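Teleoperation log, Stanell site, table-and-rack cell
2021-07-21

On the floor from early. Start position is the steel table, rack to the left, yellow line to the right.
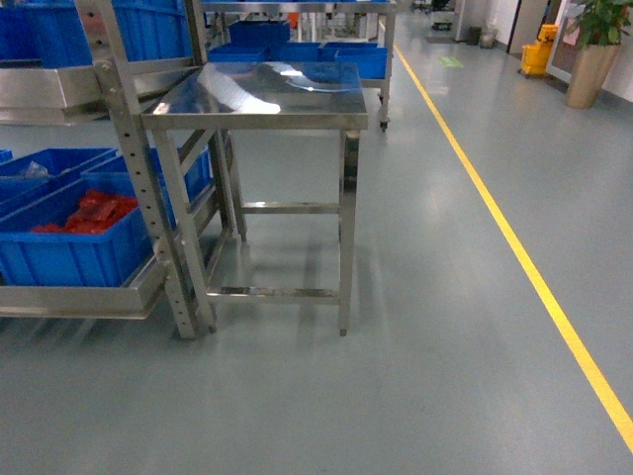 Morning: setting up

Ran the homing routine twice. The first pass left the left wrist two degrees out, which showed up as a slow drift whenever I held still. Second pass was fine. I should put this in the start-up sheet, as it has happened after every full power-down since February.

Exposure on the head camera needed bringing down again. The polished table top throws the ceiling lights back as white streaks, and with auto exposure on, the rest of the view dips each time the head tilts. Fixed exposure now, one stop under what the software suggests. The bins on the rack are a little dark but still readable, and the edge of the tray with the raised lip is clear enough to aim at.

The floor shines too. The depth map puts holes in it near the table legs. It doesn't matter for the arms but it confuses the base when I creep forwards, so I drove the base by eye and left the obstacle stop at its widest setting.

The task

One episode is: reach to the lower tray, take one red item out of the big blue bin, lift it clear of the lip, turn, put it down on the table, let go, return to rest. No sorting yet. Fesent want 400 good episodes before they train anything. We had 103 at the start of today.

By hand first. I put the arms in free-drive and led the right one through the reach myself, ten times, to find out where the elbow wants to go. It wants to go into the upright of the rack. If the base is square to the table the upright sits directly in the way, so I now park turned slightly left and let the shoulder do less. After that the reach was easy.

Hand-led episodes are smooth but my own arm keeps getting into the camera view, so none of them go in the training set. I saved them in a separate folder for the Vasić people, who only use joint angles.

Remote control

Moved to the control station after the break. Delay measured at 200 ms, higher than I like. At that delay I overshoot on the way down into the bin and correct twice, and the corrections get learned along with everything else. Dropped the video quality one step and it felt better, though I didn't measure it again.

Things that went wrong, in order:

Gripper closed on two items at once. Kept the episode and marked it as a double.

Item caught on the lip on the way out. Lifted higher from then on. I had been cutting the corner to save time.

Let go too early over the table, item slid on the steel and stopped near the edge. Marked as failed. Now I wait until the fingers touch down and count one before opening.

Recorder stopped writing in the middle of a run and gave no warning. Lost the last part of a batch. The Felia recorder has a light for this on the newer version and we are on the old one. Asked again about the update.

Grip force is still a guess. I have no feeling for it through the handles, only a bar on the screen, and the bar lags. I set a ceiling and squeezed to the ceiling each time. That makes the data consistent but it teaches the robot only one squeeze. Will have to vary it once the basic motion is learned.

End of shift

Good episodes in total now 282. Doubles and failures are tagged and left out of that figure.

My right shoulder is sore from holding the handle up. Lower the seat or raise the arm rest next time.

To do: start-up sheet, homing note. Tape marks for the angled parking position, if the floor people allow tape. Measure the delay again with the lower video quality. Ask Fesent if they want the returns to rest trimmed off or kept in.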